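Drelurness Robotics Club – progress report to the Clallar Fund
Spring term, covering January to the end of March

Dear all,

First of all, thank you again for the second instalment, which reached us in January and has kept us very happily busy ever since. I promised a shorter report this time and I am afraid I have already failed, as there is rather a lot to tell you!

We now have 15 students on the register, up from 13 in the autumn. They are aged between 14 and 17, and most come straight from lessons, so the biscuits are going down as quickly as the solder. We meet in the old technology room from four o'clock until six, and in the last few weeks before half term several of them asked to stay on until seven (we said yes, with a form signed by parents).

You will remember that the autumn was mainly spent learning to drive the arm by hand and getting it to pick up foam blocks. This term we moved on to the task we described in our application, which is the repair bench for the Unisska Schools Challenge. The arm has to reach into a plastic housing, find the circuit board and take hold of a connector without pulling on anything it shouldn't. It sounded quite simple when we wrote it down in September, and the students have been very good about reminding me of that.

The club split itself into two groups. One looks after the arm and the gripper, and the other writes the program and keeps the logbook, though in practice they wander between the two tables and I have stopped trying to prevent it. The program group started from the open course notes by Huenchumán, which are written for beginners and which I would warmly recommend to any other club you support. By the middle of February they could bring the gripper to the mouth of the housing and stop it there, and since then everything has been about the last few centimetres.

Glare has been our biggest headache. The yellow plastic is shiny, and the wrist camera sees bright patches on it that come and go as the arm moves.

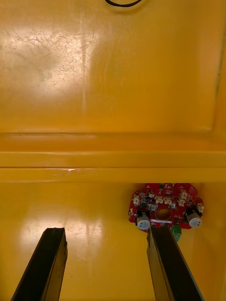
We tried turning the ceiling lights off and using a desk lamp with tracing paper over it, and that has helped a good deal, although the lamp does get knocked. The students also want to work out the arm's position from the ledge inside the housing, as it runs straight across and is easy to find. I think this is a very sensible idea and it came entirely from them.

On money, we have spent £863 so far this year, mostly on a replacement motor, spare boards to practise on and the competition entry. The receipts are in the envelope with this report. We have put off buying the second camera until the summer, as I would like the students to get the most out of the first.

Next term we plan to run 24 timed attempts at the full task before the regional heat in June, with a student filling in the log for each one. We would also love to have some of you along to watch. Any afternoon we meet would do, and the kettle is always on by a quarter to four.

With very best wishes and many thanks from all of us,

The club leader, Drelurness Robotics Club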